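Bin picking group: status after the February block

The Pikon group has finished its second block of work on mixed-bin picking. This item records what was done, what was measured and what is left for the next intake. Members who only want the dates and the equipment list can skip to the end.

The task is unchanged from last year. The arm has to take one object at a time out of a bin of unsorted workshop items, move it clear of the walls and set it down. The group may choose the objects but may not arrange them by hand once a run has begun. Objects are tipped in from a tray, so the starting layout differs each time. A run ends when the bin is empty, when the arm stops on a force limit, or after 11 failed attempts in a row.

During this block the group logged 154 attempts across all runs. An attempt counts as failed if the object is dropped before it is clear of the rim, if two objects come up together, or if the arm closes on nothing. Earlier figures used a looser rule that let double picks through, so the old and new logs should not be compared directly. The raw logs are on the Brilorari share in the folder for this block. The column headed "grip" is the commanded width and was not measured.

Most of the effort went on the walls. The planner used to treat the bin as a box with straight sides, and it refused any pose that came near them. Objects lying against a wall were therefore left until last and usually ended the run. The model now follows the slope of the sides, and the safety margin is set separately for each wall. The margin on the arm side is still the largest, as the wrist and its cables need the room.
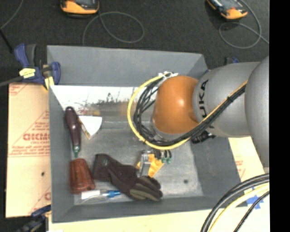 The KUKA arm over the bin, with the work glove and the maroon-handled tool among the objects.

Soft objects remain the weakest class. A glove has no fixed outline, and the depth data gives the planner a low, uneven patch with no clear edge to grip. The present method picks the highest point of the patch and closes across the narrower direction. It works often enough to keep, but it is slow, and two members are writing a replacement that looks for folds. Clear plastic is the other problem. The depth camera returns gaps where the plastic should be, and the planner reads a gap as floor. For now the colour image is used to mark such areas by hand after each run, so that there is a set of examples to train on.

Long handles gave less trouble than expected. The grip point is placed near the middle of the visible length, and the arm lifts straight up before turning. If the handle swings, the lift pauses for 2 seconds and then continues.

Cable routing was redone at the start of the block. Anyone moving the arm by hand should check the loop at the wrist through the full turn in both directions before starting a program. Speed is limited to 60 per cent of the normal setting for all student runs, and this limit is not to be changed from the pendant.

Still to do:
Write up the wall margins with the values used for each side.
Repeat the glove runs with the Kalten gripper pads.
Move the object list out of the main script and into its own file.
Agree a fixed tipping height with the Pană team, whose bin is deeper than ours.

New members need the basic arm safety sign-off before they can book time. Bookings go through the usual sheet, one slot per pair. Bring your own laptop; the shared one is reserved for logging.

Posted 2020-07-22, Pikon group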